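Handheld gripper working group, minutes, December

Started 5 min late, room double booked again. Minutes from last time accepted, one typo fixed (Westia, not Westla).

1. Naming. Both sites still name recordings their own way. Dromstead puts station first, Westia puts task first. Agreed: station, task, run number. Old files stay as they are, 1,519 of them, no one wants to rename by hand.

2. Cable rule. Draft said cables "should be managed". Too vague. New wording: slack goes off the near side of the table, never across the work area. Floor cables behind the table get taped or covered before the first run of the day. Westia wants an exemption for short sessions. Refused.

3. Clear table rule. Nothing on the tabletop except the task item. Crumbs and specks wiped between runs. Donati asked if grommet holes need covering, left open until we see if small parts go down them.

4. Soft items. Bags and cloth don't go back to the same shape so the reset rule can't be "same position". Proposed: same corner, opening up, shape free. Agreed for trial, 50 runs per site.

5. Finger pads. Flidex pads to be checked every 200 runs, screws and inserts both. Log sheet needs a column for this, somebody has to add it.

Views from the station, head and both tool cameras:
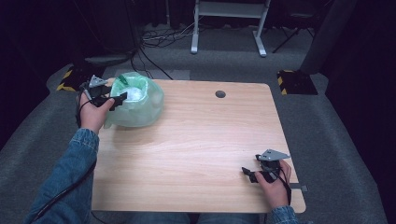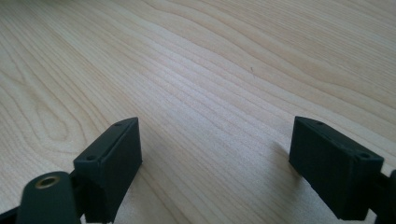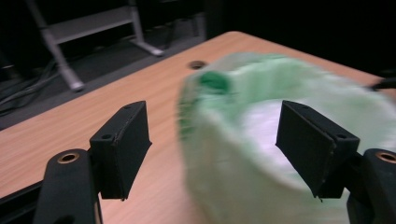 6. Blur. Long discusion. Fast moves smear the item in the tool view. Do we reject those runs? Dromstead says yes, Westia says keep and tag. Compromise: keep, tag, review at next meeting. No speed limit for operators yet.

7. Breaks. Operator rests between blocks, both grippers down. Length not agreed, carried over.

Actions: Dromstead rewrites section on cables. Westia sends tag list. Donati to price spare pads.

Closed 4:40 pm. Next one in January, other room.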